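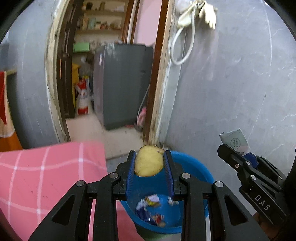

Et si on jetait tout dans la même bassine, épluchures et papiers, pour trier à la fin ? La question revient dans les commentaires, une lectrice nous l'a encore posée en septembre : elle épluche toujours au coin de la table, avec une seule bassine, et se retrouve ensuite à repêcher des emballages au milieu des peaux mouillées.

On peut travailler avec une seule bassine, à condition de faire les choses dans le bon ordre : d'abord les papiers et les emballages, ensuite les légumes. La méthode qui suit convient à une petite cuisine où la table sert à tout, y compris au goûter et au courrier.

Ce qu'il faut

– une bassine ou un seau en plastique de 30 à 40 cm de diamètre
– un saladier d'eau froide pour les pommes de terre épluchées
– un économe et un petit couteau pointu
– un récipient pour les épluchures
– une éponge humide et un torchon sec

Nous utilisons l'économe Plimell à lame pivotante, mais n'importe quel modèle qui coupe bien fera l'affaire. Pour la bassine, prenez-la plutôt de couleur vive. On y repère mieux ce qu'on a laissé tomber par erreur, un bouchon ou une petite cuillère.

Étape 1 – Placer la bassine

Posez-la par terre, contre le bord de la table, du côté de la main qui jette. Elle doit être assez près pour que les papiers tombent dedans sans qu'on ait à se pencher. Si la table est couverte d'un tissu, relevez ou repliez le bord qui pend de ce côté. Un coin de nappe qui traîne dans la bassine entraîne tout le reste quand on la déplace.

Évitez le passage de la porte. Si la table est juste à côté, décalez la bassine sous le plateau quand quelqu'un doit passer et remettez-la en place ensuite.

Étape 2 – Débarrasser les papiers

Rassemblez en un tas les emballages froissés et les bouts de papier, près du bord. Ouvrez ceux qui sont roulés en boule : il reste parfois un ticket, une pièce ou la moitié d'un biscuit. Jetez ensuite les morceaux un par un ou par petites poignées. Pousser le tas entier de l'avant-bras va plus vite, mais les miettes et les petits bouts finissent par terre.

Sur la photo qui suit, un emballage jaune et blanc se trouve dans le récipient bleu, et il reste un petit tas sur le tissu rose quadrillé. Les plus petits morceaux sont ceux qu'on oublie, surtout sur un tissu à motif. Passez la main à plat avant de considérer que la table est débarrassée.
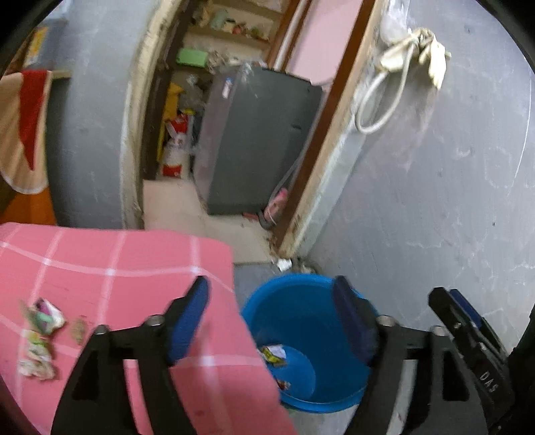 Étape 3 – Vider et essuyer

Videz les papiers dans la poubelle qui convient. Les consignes pour les emballages plastifiés changent d'une commune à l'autre, vérifiez la vôtre. Essuyez le fond de la bassine avec l'éponge, puis avec le torchon.

Pour le tissu, deux possibilités. S'il doit passer à la machine, laissez-le en place et changez-le après les légumes. Sinon, prenez-le par les quatre coins, secouez-le dehors et mettez-le de côté pendant l'épluchage. Un tissu taché de terre et d'amidon se frotte à l'eau froide avec un peu de savon, avant le lavage à 40 °C, ou à 60 °C si c'est du coton blanc.

Étape 4 – Laver et éplucher

Lavez les pommes de terre avant de les éplucher, surtout si elles sont terreuses. Tenez-les au-dessus du récipient à épluchures et tirez l'économe vers vous, en bandes longues, dans le sens de la longueur. Finissez par les deux bouts.

Avec des pommes de terre de forme irrégulière, la peau reste dans les creux et le long des bords. N'insistez pas avec l'économe, on enlève trop de chair. Passez au couteau.

Étape 5 – Contrôler chaque pomme de terre

Tournez-la une fois entre les doigts avant de la mettre à l'eau. Celle du haut de la page est pelée, jaune pâle, mais elle garde de fins restes de peau le long du bas et une marque brunâtre vers le haut, à droite. Il faut y revenir :

– les restes de peau se grattent avec le plat du couteau ;
– les taches brunes se retirent avec la pointe, en creusant un petit cône ;
– les points sombres minuscules peuvent rester si la pomme de terre est destinée à une soupe ou à un gratin ;
– les parties vertes s'enlèvent largement, et si la chair est verte en profondeur, on jette la pomme de terre entière.

Mettez-les au fur et à mesure dans le saladier d'eau froide pour éviter qu'elles noircissent. Pour des frites ou des pommes sautées, séchez-les bien au torchon avant la cuisson.

Étape 6 – Ranger

Les épluchures vont au compost si vous en avez un, coupées grossièrement si elles sont longues. Rincez l'économe tout de suite, l'amidon colle en séchant. La bassine se range retournée, ou suspendue à un crochet si elle a un trou dans le rebord.

Si vous n'avez qu'un seul récipient

Après l'étape 3, la bassine est vide et essuyée. Elle peut donc servir aux épluchures, posée cette fois sur une chaise ou sur un tabouret bas pour ménager le dos. Garnissez-la d'une feuille de papier journal et repliez le tout à la fin. En revanche, n'y mettez pas les pommes de terre épluchées, même rincée – gardez un saladier pour cela.

Comptez 30 minutes pour l'ensemble avec un grand saladier de pommes de terre, dont 3 pour les papiers.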